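*Notes for the Saturday slot at Pilbridge. Talk slower than last time!*

Hi everybody, I'm the toaster oven person. For two years I've been trying to get a robot to deal with one appliance, and today I get to tell you about Hodesura, our way of training it on less data (and on better-picked data).

Quick background: we had 3,000 demonstrations and the policy still fumbled anything near the door. So we asked which ones mattered, scored every clip by how much contact it had in it, and kept 386.

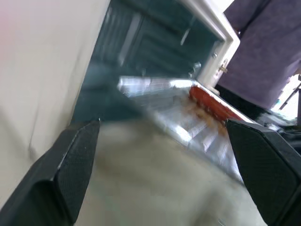 *Wrist view: open door, foil-lined tray.*

Pause here. The wrist cameras carry most of the contact information, and that's why Hodesura scores them first. Drop them and the score is close to useless - we tried it, it was a sad week.

Next, grasping thin metal parts. It's hard because a tiny angle error gets big fast once the fingers close. 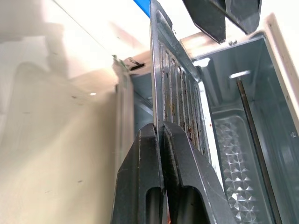
So we weight the clips right before and after the fingers close, up to 2 seconds each way. Cheap trick, big payoff. (Don't get lost in the math, it's in the handout.)

Now the head camera. It's great for finding the oven and deciding which arm goes where, and much weaker on the last little bit of reach.

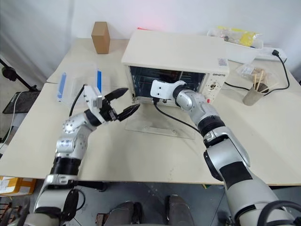
A reviewer from Pietrzak wrote that we might only be learning this one oven, and that the door results shouldn't be called general until a second model is tested. Fair! I've changed the wording on the results slide.

For the tests we ran 251 trials, split between the full set and the small one. The small set won on doors and tied on trays.
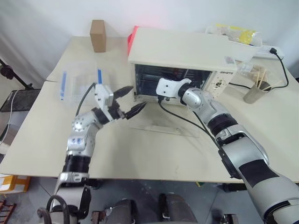 Two-arm timing is still our weak spot. The arms wait on each other too much, and I'd love ideas from anyone who has used the Preletti planner. Questions now, then the handout link.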